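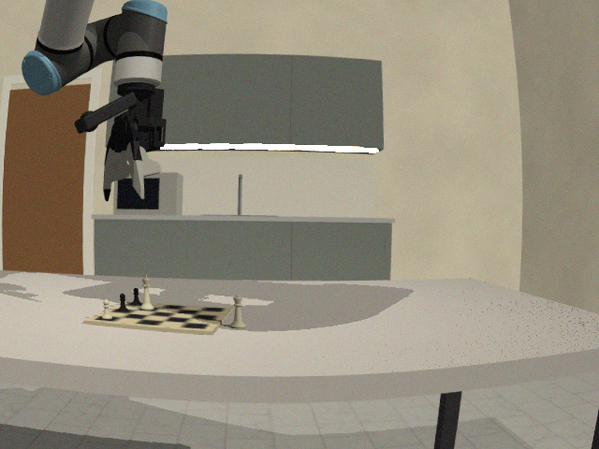

3 min read

From: Kamrul Gunawardena
To: penddale-kitchens list
Subject: Re: Undercounter drawer runners binding at full load

On Sunday, Tshepo Khumalo wrote:

> I have nine base units from the Clundine range, all with the wide pan
> drawer at the bottom. Three of them now bind in the last third of
> travel when loaded. Empty, they run fine. I have checked the runners
> for debris and tightened every screw I can reach. The cabinets were
> leveled when they went in. Is this a runner fault, and if so, is there
> a direct replacement that does not mean redrilling the sides?
>
> Also, does anyone know whether the rear bracket on these is handed?
> I took one off and am no longer sure which side it came from.

Taking the second question first: yes, the rear bracket is handed. The slot for the hook is offset toward the front edge of the cabinet side. If you fit it on the wrong side the hook still engages, but the drawer back sits low and the soft-close catches early. Look for a small L or R stamped on the inner face. On older sets the stamp is under the zinc and hard to read, so use a flashlight at a low angle.

On the binding, I would not order runners yet. A drawer that runs clean when empty and binds under load has one of three problems in my experience: the cabinet is out of square front to back, the drawer bottom is sagging onto the crossrail, or the runners are not parallel. A worn runner usually feels rough over its full travel, loaded or not.

Check parallel first. Pull the drawer and measure between the runner faces at the front and again at the back. On my own wide units the figure is 742 mm at both ends. Yours may differ with the side panel thickness, but the two readings should agree within 1 mm. If the back is wider, the side panel has probably bowed outward. That is common on end-of-run units with no neighbor to screw into. A packer between the panel and the wall will bring it back.

Next, check the bottom. Load the drawer, close it to within a hand's width, and slide a strip of thin card between the drawer bottom and the rail. If the card grips in the middle and is free at the sides, the bottom is sagging. Screw a stiffener across the underside, front to back. I used a length of flat aluminum bar and it has held for two years with cast iron on top of it.

Leveling is the last thing to check, but do check it again. Cabinets that were level on day one move once the countertop is on, more so over a suspended floor. Put the level across the diagonal as well as along the front. A twist will not show on the front edge alone.

If you do need new runners, the Undent full-extension set fits the Clundine hole pattern. Setback from the front edge is 37 mm on both. The Cele set is cheaper, but its second hole is 5 mm off and you would have to redrill – I would not do that in chipboard so close to the existing holes.

Can you post the front and back measurements for one drawer that binds and one that does not? It would also help to know which of the three are at the end of a run.

Kamrul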